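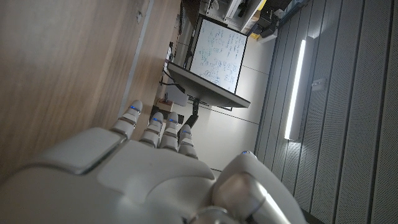 Why would anyone keep a whiteboard for more than a week, a reader called Getska wanted to know after my last column. Take a picture, wipe it, move on. The board is for thinking and the thinking is done.

I've been chewing on that since breakfast. I disagree. Mostly.

A full board is worth something that a photo of a full board isn't. I have 926 photos of whiteboards on my phone. Checked this morning. I have gone back to look at maybe four. They sit between the dog and the parking receipts and I couldn't tell you what half of them were for. The board in our back room at Hourani, on the other hand, I read every day without meaning to. Waiting for a file to open. Eating a sandwich. You look up and there's that line you wrote in April with the arrow going nowhere, and one day you see where it should go.

Blue handwriting, columns, equations, diagrams worked in among the notes. Messy, sure. A blackboard full of the stuff would look noble and people would put it on a mug. On a whiteboard it gets called clutter.

The tidy crowd has one good point and I'll give it to them. Old boards go stale. At Uvness, where I worked before, there was one with DO NOT ERASE in the corner and the people who wrote it had left the company. Marker had gone in for good. You could scrub till your arm fell off and still read the ghost of somebody's budget. That was silly. We lost a whole wall to it.

But the cure was worse. New rule, all boards wiped at 6 p.m. Within a month people stopped writing on them. Why bother — it'll be gone before you've slept on it. Everything went into a shared document instead, which grew to 2,046 lines and which you could only see if you went and opened it. So no one did.

Same goes for desks, by the way. A wood table with a monitor on it and cables bunched at the far end is a table somebody works at. I've sat at the other kind, the bare kind, at Cikberg, where you packed your things into a locker each night. Twenty minutes every morning to get back to were you left off. Do that for a year and see how you feel about clean surfaces.

My own rule, for what its worth. Date in the corner when you start. If you haven't touched it or argued over it in two months, wipe it. Otherwise hands off, and put the screen low enough that you can see over it. Also buy decent markers, the cheap ones are what leaves the ghost.

Getska, keep your photos. I'm keeping the wall.

Print this page | E-mail this page
Home | Columns | Letters | Archive
Contact us | Copyright, all rights reserved | Back to top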